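Search this site Go

How to Refinish a Tabletop with Oil

Clear the table and wipe it down with a damp cloth. Let it dry overnight.

Sand the whole top with 200 grit paper, going with the grain. Press lightly near the edges, where the old finish is thin.
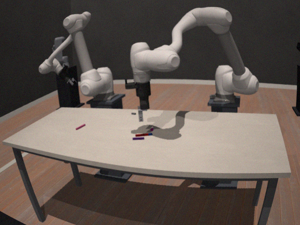 Vacuum the dust, then wipe with a tack cloth. Pour a small amount of oil on a lint-free rag and rub it in - long strokes, one section at a time. Wait 2 hours and wipe off anything left on the surface.

Repeat the next day. Softwoods may need a third coat.

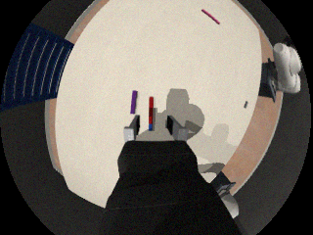 Lay used rags flat outdoors to dry. Balled up, they can catch fire. Keep hot dishes off the top for a week.

Related
Fixing a Wobbly Leg
Filling Small Dents
Choosing a Sanding Block

Contact Orestis Spanos | © Stolthorpe | Back to top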